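Subject: Re: [Clistlow] Psalm 42:3 and the singular "tear"
Date: 12/15/24

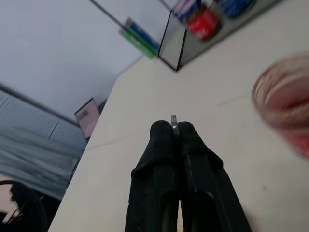

Gripper, two fingers nearly closed, over an off-white tabletop.

> The Hebrew has a singular noun, "my tear has been my food."
> The Brindetti notes say this is poetic license and move on.
> Is there any reason to keep the singular in English? Our
> reading group has reached Book 2 and the question came up.

The noun is a collective. Hebrew uses the singular of this word for weeping in general, and the plural is much less common. Psalm 39 has the same singular in its last lines, where the speaker asks God not to be silent at his tears. "License" is the wrong label, as there is no rule being bent.

For English I would keep "tears." A literal "my tear" makes the reader picture one drop, which the Hebrew does not ask for. If your group wants to mark the form, a footnote is enough.

Two further points on the verse.

First, numbering. In the Hebrew text the heading counts as verse 1, so this line is verse 4 there and verse 3 in most English Bibles. The Drindness index follows the Hebrew count without saying so. Check page 207 before citing it.

Second, the question "Where is your God?" is put by speakers the verse leaves unnamed. Verse 10 repeats it and there the enemies are in view. Butkienė reads them back into verse 3. I think that is likely – but the first occurrence is vague, and a translation should leave it vague.

I have not checked the Syriac. If anyone has a critical edition at hand, I would like to know whether it reads singular or plural here. My October post on Psalm 80:5, "bread of tears," has the other parallels.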